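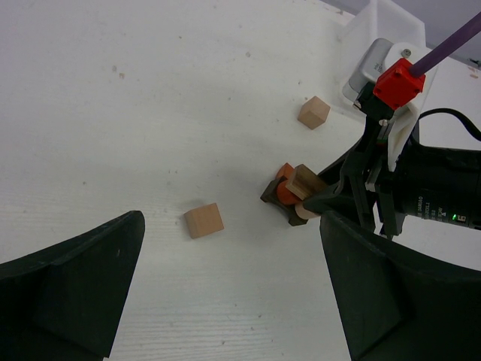 We went to the open day at Suvatholm on Jan 29, 2019 to see the two-arm benches before putting numbers in our own budget. The demo bench had black grippers over a white tabletop, with small wooden cubes and other blocks as the work pieces. Blocks are cheap, and the staff replace them from a tub when they chip.

The arms are sold by Stemard. The grippers come separately from Flurico, and that was news to us – our draft had them on one line. Spare fingers should get their own line too. The bench lead told us they keep 20 pairs in a drawer and order again at half that.

Cables wear out before motors do. They plan on a new set every 1000 hours of running. Bùi, the local dealer, quotes 126 dollars a set with a discount on larger orders, and delivery in January was slow.

We also asked about floor space. Two arms fit on one table, but you need room to walk behind it, and the power supplies sit underneath.

Still open for us: training days, and whether the service contract covers the grippers. Bùi will send both prices in writing.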